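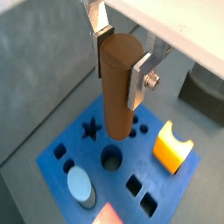
Would the people who had packed and sorted by hand for years still have a place once the arms were running? An assembler at our Nevby plant put the question at the first open meeting on automation, and added that a straight answer would be worth more than a presentation. The company has tried to give one ever since, and much of what follows on this page goes back to that meeting.

About Vurkby

Vurkby assembles and kits small parts for manufacturers of household fittings, garden equipment and laboratory furniture. We operate two sites. The Nevby plant handles assembly and final packing. The Limutden site houses our stores, our training rooms and the workshop where new robot tasks are prepared before they are released to the production floor. The company employs 341 people across both locations, of whom 297 work directly in assembly, kitting or stores.

Our customers send us parts that must be joined, fitted or sorted into sets. Much of this work consists of placing one item into another: pins into sleeves, dowels into panels, plugs into housings. It calls for care and it is repeated many times in a shift. For most of our history it was done entirely by hand.

How we came to automate

The decision to introduce robot arms was taken after a review of injuries and absences in the assembly department. Strain to the wrist and shoulder was the leading cause of lost time, and the stations with the most repetitive insertion work were also the hardest to staff. Management proposed that these stations be the first to change, and that no other station be considered until the first group had been assessed by the people working beside it.

The program is known internally as Ramalho, after the old street name of the Limutden building. It covers the selection of tasks, the preparation of the arms and their grippers, the training of staff and the review of each station once it is in use.

Preparing a task

A task does not move to Nevby until it has been worked through at Limutden. Basic handling is practiced with simple shapes first. A brown peg held upright between two aluminum fingers over a blue foam board, with a round hole beneath it, presents the same difficulties as a customer's pin and sleeve: the part must be gripped straight, brought to the right position and lowered without force. Boards with holes of several shapes also allow staff to study how a part should be turned before it is placed.

Once simple shapes are handled in a steady manner, the workshop moves to customer parts. Assemblers take part at this stage as a matter of policy. They know which parts arrive with burrs, which trays warp in summer and which sleeves bind if they are tilted even slightly. Several grippers have been altered on their advice, and one proposed task was withdrawn altogether when the Nevby day shift pointed out that the parts could not be judged by sight.

What changes for our employees

The work of an assembler at an automated station differs from the work it replaced. The employee loads the trays, starts and stops the arm, checks finished parts against the standard and clears faults. Less time is spent on the insertion itself, and more is spent on inspection and on records. Some employees welcomed this from the start. Others found the watching more tiring than the handwork, and said so – the rotation schedule was rewritten in response, and employees now alternate between automated and manual stations within each shift.

The following commitments apply at both sites.

Employees whose station is automated keep their grade and their base rate of pay.
Training is given during paid hours. The standard course runs for 200 hours, divided between Limutden and the employee's own station.
Any employee may stop an arm at any time and is not required to justify the stop to a supervisor.
Output figures from automated stations are not used to assess individual employees.
Employees who prefer manual work may apply to remain in it, and such requests are granted wherever manual stations are available.

We do not claim that the change has been free of difficulty. The number of manual stations has fallen, and some long-established teams have been divided between departments. New positions in setup and maintenance require a level of reading and screen work that did not suit everyone who applied. The company has extended the training course once for this reason and is prepared to extend it again.

Work that remains by hand

A large share of our orders is still assembled by hand. Small runs, soft materials and parts with visible surfaces are kept at manual benches, and our customers are told which method will be used for their order. Our catalog of active assemblies stands at some 590 items, and each is reviewed every October to decide whether its present method remains suitable.

Visits and inquiries

Customers, schools and prospective employees may arrange a visit to the Limutden training rooms through the main office. Visits to the Nevby plant are limited to small groups and require closed shoes. Applications for assembly and setup positions are accepted throughout the year, and previous experience with robots is not required.

Page last revised 9 July 2022.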